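Plismont Toy Library
Frequently Asked Questions for Member Families
Last updated Apr 21, 2024

Membership

Who may join?
Membership is open to any adult resident of Plismont or Tarkach who cares for a child. Grandparents, foster parents and licensed home day care providers are welcome. Applicants must be at least 16 years of age. Members under 18 must have the form signed by a parent or guardian.

What do I need to bring?
Please bring one form of photo identification and one document showing your current address, such as a utility bill or lease. Families living in temporary housing may bring a letter from the housing provider instead.

Is there a fee?
There is no fee for residents. Home day care providers pay an annual charge, which is listed on the provider form. The charge is not refunded if a membership ends early.

Can two adults in one household each hold a card?
Yes. Both cards are tied to one household account, and the borrowing limit applies to the account as a whole.

Borrowing

How many items may I borrow?
A household may have up to six items on loan at a time. A boxed set, such as a train set or a play kitchen set, is one item. Ride-on toys are limited to one per household.

How long may I keep them?
The loan period is eight weeks for puzzles, building sets and pretend play items, and four weeks for ride-on toys and musical instruments. Loans may be renewed once unless another family has placed a hold.

How do I place a hold?
Holds may be placed at the desk, by telephone at extension 267, or through your online account. We will contact you when the item is ready. It will be kept at the desk for five working days and then passed to the next family in line.

May I choose items for a child who is older or younger than the age on the label?
The age on the label is set by the maker and is often a matter of safety. Staff will not lend an item with small parts to a household whose only registered children are under three. In other cases the choice is left to the member.

Do you lend toys to classrooms?
Classroom loans are handled separately. Teachers should write to Jaqueline Manríquez at the Dinu branch before the start of the term. Requests for the fall are accepted through the end of August.

Cleaning and Safety

How are toys cleaned between loans?
Hard plastic items are washed with mild soap and warm water, then disinfected and air dried. Wooden items are wiped with a lightly dampened cloth and are never soaked. Fabric items are machine washed. Electronic items are wiped by hand with the batteries removed.

Should I clean items before I return them?
Please remove food, sand and stickers. Do not use bleach, and do not put any library item in a dishwasher.

What happens if there is a recall?
Recalled items are withdrawn on the day the notice reaches us. Any household with the item on loan is called the same day and asked to stop using it. No late charge applies to a recalled item.

Lost, Late and Damaged Items

What if a piece is missing?
Tell us when you return the set. Many pieces turn up later under a sofa or in a car, and they may be dropped in the return slot at any time in an envelope marked with your card number. We charge for a missing piece only when the set cannot be used without it.

What if something breaks?
Ordinary wear is expected, and members are not charged for it. Please do not glue or tape a broken item at home. Put all the parts in a bag and hand them to the desk. Mircea Preda reviews damaged items each month and decides which can be repaired.

Are there late charges?
There are no daily charges. A household with an overdue item may not borrow again until it is returned or replaced.

Donations

Do you accept used toys?
Yes, if they are clean, complete and working. We cannot accept stuffed animals, painted toys of unknown age, or anything with a strong odor of smoke. Play food, wooden boxes, dress-up clothing and floor puzzles are always in demand.

Will I receive a receipt?
A receipt is available on request. Staff are not able to assign a value to donated goods.

Member Comments

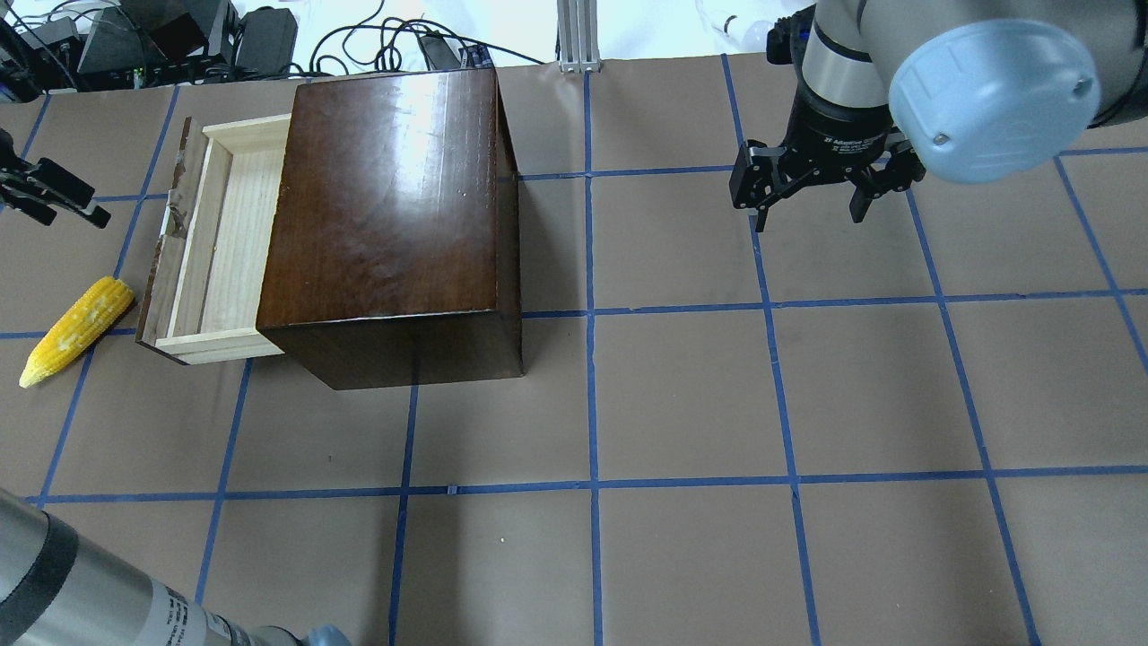

Nadiia Hladun: Could the page also say whether a renewal runs from the day I ask for it or from the old due date? I renewed a floor puzzle early last time and seem to have lost a week. The desk told me one thing and my online account shows another.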